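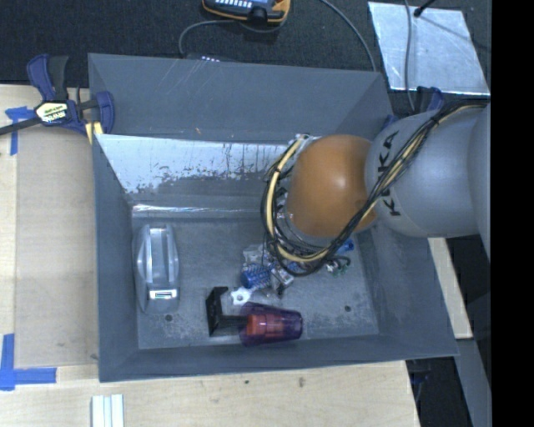 How to Find Your Saint's Day in an Old Calendar

Many parish calendars printed before the reforms list saints by the older reckoning, and the day you want may not be where you expect it. The steps that follow work for most Western calendars, with a note on Eastern ones at the end.

1. Write down every form of the name. A saint may be entered in Latin, in the local language, or under a title such as "Abbot" or "Virgin and Martyr." Check the Latin form first.

2. Decide which saint you mean. Several saints can share a name. There are many Johns and quite a few Felixes, so look for the place or office given beside each one.

3. Open the alphabetical index if the book has one. In the Prusent edition it starts on page 382. If there is no index, you will have to go month by month.

4. Learn the Roman dating. Older books count days backward from the Kalends, Nones and Ides. In October the Nones fall on the 7th and the Ides on the 15th. The count includes both ends, so "the fourth day before the Kalends of November" is October 29.

5. Look at the days on either side. A feast was sometimes moved when it met a greater one – the old date may then appear only as a commemoration in small type.

6. Compare with a second calendar. Local books often keep a bishop or founder that the general calendar leaves out. Ragnheiður Brynjólfsdóttir's handlist of the Stakitau parish books is useful for this, and it covers 14 of them.

For Eastern churches, find out whether the parish keeps the Julian calendar. If it does, add 13 days to get the civil date, for any year from 1901 through 2099.

Write the result in pencil on the inside cover, with the name of the book you used.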